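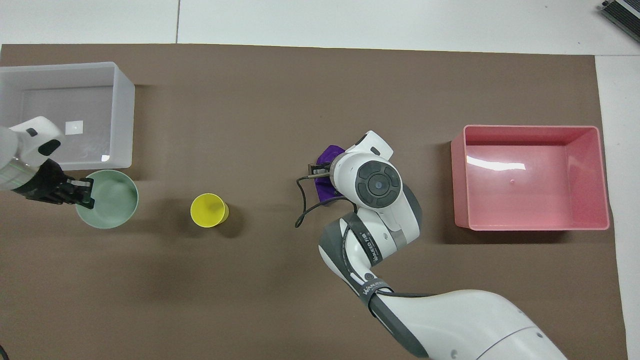 Greco two-arm tabletop kit - review meeting, Sestville site, February

Present: O. Sanna (chair), Pladum technical group, Dullier (supplier)

1. Previous minutes
Agreed with one correction: the price quoted covers 2 arms and grippers, not bins.

2. Trial results
Mixed tidying task, 160 runs. Cups and bowls within target. Cloth remains the weak item - the fingers close on a fold and the rest drags. Dullier to supply revised grip settings. Sanna asked that cloth runs be logged separately.

3. Cabling
Gripper cable to be clipped at the wrist before the next set of runs. Dullier will confirm the minimum bend radius in writing.

4. Spares
Finger sets quoted at 70 per pair, part 679. Lead time not stated. Order held until it is.

5. Work surface
Paper mat to stay for now. Bin positions to be marked on it.

6. Next meeting
March, 10.30, same room.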